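3.2. Règles de conduite pendant l'acquisition

Le protocole décrit dans cette section a été rédigé en avril, après une première série de démonstrations dont une partie s'est révélée inexploitable à l'entraînement. Il s'applique à toute session réalisée avec une pince tenue à la main, quel que soit le lieu. Les consignes ont été discutées avec les opérateurs, puis figées par C. Yusuf et N. Osman avant le début de la campagne Flutevgate. Toute modification ultérieure fait l'objet d'un nouveau numéro de version, reporté dans les métadonnées de chaque épisode.

La première règle concerne les personnes. Quiconque peut entrer dans le champ de la caméra signe un formulaire de consentement avant la session, y compris les collègues qui ne manipulent rien. Les visages sont floutés avant tout transfert hors du poste d'acquisition, et les séquences originales sont effacées au bout de 70 jours. Le floutage est vérifié par une seconde personne sur l'ensemble des épisodes. Un épisode où un visage reste identifiable est retiré du lot et traité de nouveau.

La deuxième règle porte sur les repères visuels. Un marqueur de référence doit être posé sur un support stable et ne plus être déplacé jusqu'à la fin de la série. Si quelqu'un le heurte, l'opérateur interrompt l'enregistrement, refait l'étalonnage et ouvre une nouvelle série. Les tentatives de correction a posteriori, essayées avec l'outil Gralik, ont donné des trajectoires décalées que nous avons préféré écarter. La figure 4 montre une vue prise depuis la pince dans l'un des espaces de travail.
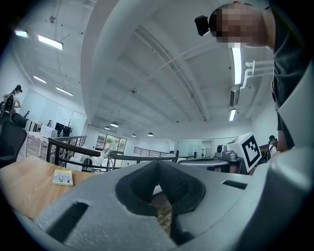
Figure 4. Vue depuis la pince tenue à la main. Un cube portant un motif de marqueur est posé sur un appareil gris, à droite ; des personnes sont présentes dans la pièce.

La troisième règle fixe le déroulement d'un épisode. L'opérateur annonce le début à voix haute, garde la pince immobile pendant cinq secondes, exécute la tâche sans s'arrêter, puis marque une nouvelle immobilité. Les épisodes interrompus sont conservés mais étiquetés comme tels. Nous demandons aussi de ne pas enchaîner plus de neuf épisodes sans pause : F. Wike a relevé, dans les premières séries, des gestes plus courts et moins réguliers en fin de séance.

Les environnements ne sont ni rangés ni vidés pour l'occasion. Le mobilier et les objets courants restent à leur place, sauf s'ils présentent un danger pour l'opérateur ou laissent lire des informations confidentielles. Les écrans allumés sont mis en veille. À proximité d'un garde-corps ou d'un escalier, une seconde personne accompagne l'opérateur, dont l'attention est occupée par la tâche.

Chaque session donne lieu à une fiche indiquant la version du protocole, l'identité de l'opérateur sous forme de code, les incidents et les épisodes écartés. Les fiches sont relues le vendredi par A. Oda ou E. Anozie, qui n'ont pas participé aux enregistrements. En cas de désaccord sur l'étiquetage d'un épisode, celui-ci est exclu du jeu d'entraînement et versé dans un lot séparé, dont l'usage est précisé en section 5.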